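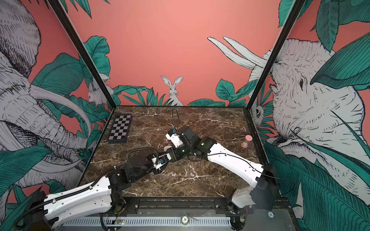
Reviews > Data and Records > Trarix

Trarix crime records desk, home edition: a review

By Colton Chan
6/12/20
5 min read

I have used Trarix since April, on an old laptop and on my phone, and I think I know it now well enough to write about it. It is a program made by Plemura for people who want to follow the police figures of their own town. You choose the town, it collects the public incident reports, and it puts them on a map and in a table. The home edition costs $80 for one year. There is also an edition for newspapers, which I did not try.

My town is Flivmont. It is not a dangerous place, but last winter there were several break-ins near the Catacutan bridge, and after this everybody in my building had an opinion about crime. One neighbor was sure that it had doubled. Another said that the newspaper invents these things. I wanted to see the reports by myself, and the website of our police department gives them only as long documents, one for each week, which cannot be searched.

Installing it took me one evening, mostly because the first download of the records is slow. The program asks how far back you want to go and I answered with the maximum. For Flivmont it found 1,651 incidents. During the download you cannot do anything else in the program, and there is no bar to show the progress, only a small wheel that turns. I went to make dinner.

The map is what you see first, and it is the weaker half of the product. Each incident is a dot, and the dots have the same size for a stolen bicycle and for an armed robbery. You can give them colors by category, but the setting is hidden in the third menu and the program forgets it when you close the window. Also, many reports do not contain an exact address. Trarix puts these on the middle of the street, so on a long street like ours there is a big pile of dots in front of the pharmacy. A person who does not know this will believe that the pharmacy is the worst place in Flivmont. I wrote to Plemura about it and they answered politely after four days that the placing is "by design."

The table is much better. You can filter by date, by hour, by category and by result of the investigation, and you can save the filter with a name. I made one for burglaries near the bridge, and I got 22 lines. So my neighbor was not right, but he was also not completely wrong: more than half of these lines were from the same winter. In the weekly documents I would never have found this out, or maybe after many evenings.

What I like most is the column called "Status." When the police change a report, for example from assault to homicide because the victim died later in the hospital, Trarix keeps the old version and shows the new one under it. This matters a lot if you compare one year with another. A yearly total is often corrected months after it was announced, and people continue to repeat the first number. In my download there were 147 reports with at least one correction. Most of them were small – a wrong house number, a wrong hour – but in a few cases the category was changed, and then the sum for the month was different too.
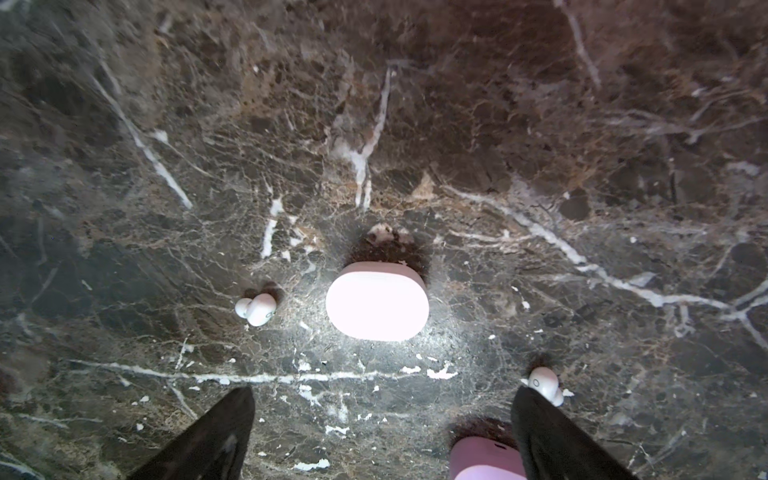 The help pages explain quite honestly what the figures do not contain, and I recommend reading this part before you look at any chart. Only a reported crime is in the table. Homicides and stolen cars are nearly always reported, the second kind because the insurance wants a paper. With small property it is another matter. If somebody takes a thing like this pale pink case for wireless earbuds from a table in a café, the owner is angry for one day, buys another one, and does not go to the station. Therefore the line "theft under the limit" in Trarix is probably the least reliable in the whole program, and it is also the line which moves up and down the most. The charts do not warn you. I would like to see at least a small sign next to the categories where the reporting is known to be weak.

The charts in general are simple. You get bars by month, bars by year, and a line for the rate per population. The population figure must be typed by hand, and if you leave it empty the program uses the last one it has, without telling you how old it is. I noticed it only when my rate did not match the one in the annual report of the town. After I corrected the figure, both were the same to the first decimal. Please check this before you show a chart to other people. I had already sent mine to the building group, and had to send a second message.

The alerts I turned off after two weeks. You can receive a notice for each new incident inside a circle around your home. It sounds useful, but reports arrive in packages, so the phone is silent for days and then it makes noise at breakfast for things which happened the week before. My wife began to worry when she walked home in the evening, although nothing in our street had changed, only the telephone. There is an option for a weekly summary by mail, and it is calmer and has the same information. I kept this one.

About privacy I have mixed feelings. Names are not shown, and the program removes the house number in cases of violence inside a family. But the hour, the street and the description stay, and in a small town this can be enough to guess. I recognized one case immediately. I did not feel good about it and I closed the window. Plemura offers a button to request the hiding of a report, but you find it only on their website and not in the program.

The phone version shows the map and the weekly summary. The table is missing, so for me it has little use. It is also heavy for the battery when the circle around the home is active.

Exporting works without problems. The file opens in any spreadsheet, with the dates in the correct format, and the corrected reports are marked in their own column. If you know spreadsheets well, you can make better charts there than in Trarix itself, and I did so for the burglaries.

Is it worth $80? If you write for a local paper, or if you go to the town meetings and are tired of hearing numbers without a source, I say yes, mainly for the table and the history of corrections. If you only want to know whether your street is safe, I say no. The map will show you a pile of dots and it will not make you wiser. Before paying, look at the list of towns on the Plemura website, because small departments are often missing and they do not give the money back after the first download.

I will keep it until my year is finished. They promise a new map for the next version, with different sizes for the dots, and if the pharmacy gets its good name back I may renew.

Good: filters, history of corrections, export.
Not so good: map, alerts, old population figures, no table on the phone.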